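Zedilis Packaging Recovery Study
Progress report to the Coltora Fund
Reporting date: 2018-05-23
Prepared by Rūta Vītola

1. Status

Work package 2 is complete and work package 3 has started. Spending is within the approved budget. One delivery from the Bañez sorting site was late, and the wash trials were moved back to make room for it.

2. Collection

The study received 125 bags of mixed household plastic from the two partner sites. Bags were weighed on arrival, opened, and sorted by resin type. Of these, 111 met the entry conditions set out in the grant agreement. The rest were rejected for food residue or missing site tags - mostly the latter. New tags with a stronger tie have been sent to both sites.

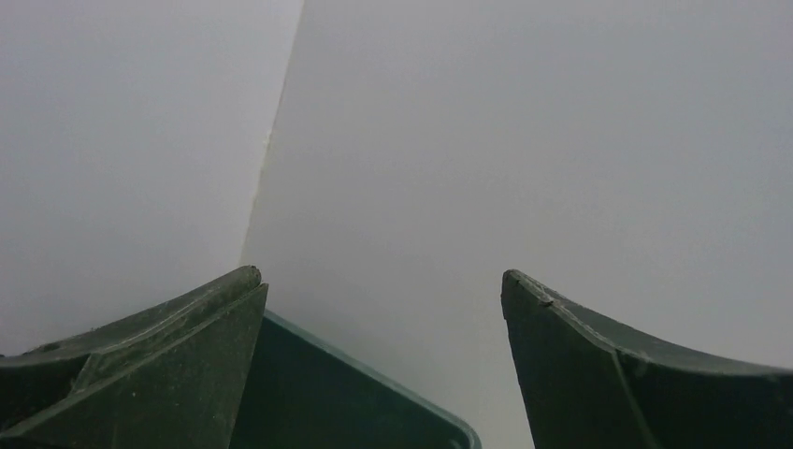 Weights were entered on the day of sorting and checked against the site records. Differences were small except for the first delivery from Cavus, where the site scale had not been zeroed. Those entries have been corrected and marked in the data file.

3. Label removal

Full-wrap labels remain the main cause of lost material. They can hide the bottle resin from the optical sorter, and printed film that stays on through grinding colors the flake. We ran 44 wash tests at three water temperatures. Perforated labels came off at the lowest setting. Labels without perforation needed cutting before the wash, which adds a manual step and raises the cost per bag.

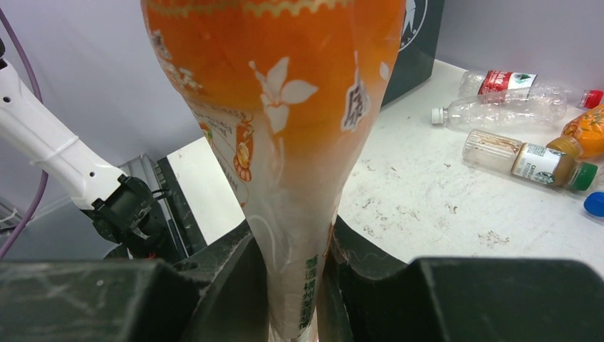 Figure 2. Orange plastic bottle with printed wrapper label, floral design and Chinese text.

Flake samples from each test have been dried and stored. Color readings will be taken in one batch so that the meter is calibrated only once.

4. Issues

The drying oven at Cavus does not hold its set point above the middle of its range. A replacement thermostat is on order. Until it is fitted, drying times are being extended - this affects throughput but does not change the test method.

5. Next period

Color readings, the second round of wash tests, and a draft cost model. We request approval to move the unspent travel allowance to laboratory supplies. The revised budget table is attached as Annex B.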